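Two days at the Jukix contractors' open house, September 2018

I went up with a notebook and a list of questions about getting found online, as our own enquiries had been flat since March.
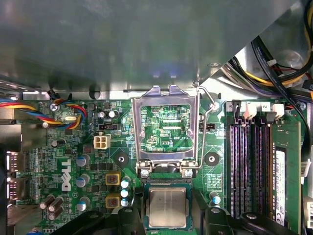 Boris Angelovski thought the trip was a waste of fuel and told me so before I had my coat off. His view was that a roofing firm gets its work from neighbours talking over the fence, and that no website ever fixed a gutter. I wrote it down, as it came up again in nearly every session.

Jukix do websites and mailings for small building firms. They have the upper floor of an old print works, with the phones at one end and the writers at the other. We were 34 visitors, mostly plumbers, roofers and a few kitchen fitters, and we went round in two groups.

The first morning was on enquiry forms. The advice was to ask for a name, a phone number and a postcode and leave the rest for the call. Radonjić, a bathroom firm, had let them show its old form, which went on for three screens. The new one fits on a phone.

After lunch Hrvoje Golob talked about reviews. He sends one text message when the job is signed off and does not chase. He has 100 reviews now, and he answers the bad ones himself in the evening. Somebody asked if he ever offers money off for a review and he said no.

The second day was slower. A talk on Suteo, their booking calendar, ran over by nearly an hour and the slides were hard to read from the back. The session on postcards was better. Jivik, who fit windows, posted 800 cards to the streets next to jobs they already had on and got enough calls to fill the spring.

Lunch was sandwiches both days. Parking is behind the building and was full by nine, so use the side road.

I have cut our form down to four boxes and started a list of past customers to text. The postcards will wait until after Christmas, when the diary is thinner.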